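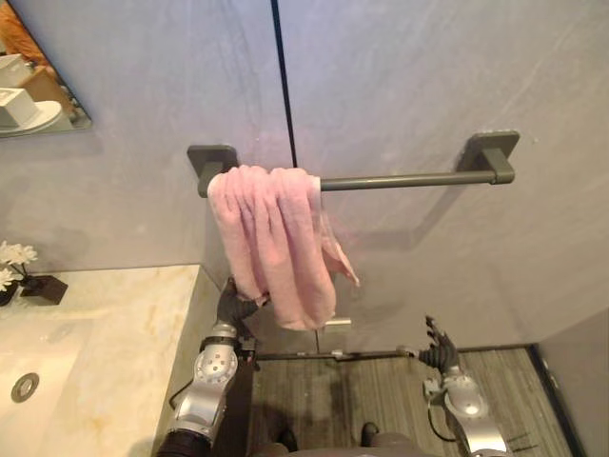 Pliltano Short Ram Intake Kit, 4 cyl
Part no. PL-852
In stock, ships from Donddale warehouse

Direct bolt on for the 1.8 and 2.0 engines, manual or auto. Replaces the factory airbox and the rubber elbow. Re-uses your stock MAF sensor, so don't throw the old housing away until you've swapped it over.

What you get
Aluminum tube, mandrel bent, satin finish
Cone filter, washable
Two silicone couplers, four clamps
Bracket and hardware bag
Printed instructions (2 pages, the good pictures are on the back)

Not included: MAF screws. Use the ones you have. If they're rusted or stripped, Janssen sells a little bag of them, ask when you order.

Fitment
Will not clear the Turkora strut brace. People keep asking. The older Turkora brace with the flat center section is fine, the newer one with the raised bar hits the tube right at the second bend. No we can't make it shorter.
Cars with the factory cold weather package: you'll need to move the washer bottle neck over a bit, one bolt.

Install
Allow an hour, 10mm socket and a flat screwdriver. Disconnect the battery first. Snug all the clamps by hand, get the tube sitting where you want it, then tighten. Recheck the clamps after 50 miles. Wagner Camargo put the first one on his own car in May and has 1,319 miles on it as of this writing, no codes, idle is steady. He says its louder than he expected above 4 grand.

Power
We get asked. Some 5 hp at the wheels on an otherwise stock car, same dyno same day, less if its hot out. Mostly you're buying the sound and the room under the hood.

Filter care
Wash it, let it dry all the way, re-oil lightly. Too much oil fouls the MAF and thats not a waranty item.

Returns
Unused only, in the box with the hardware bag still sealed. Buyer pays shipping back.

Page updated 20 Nov 2018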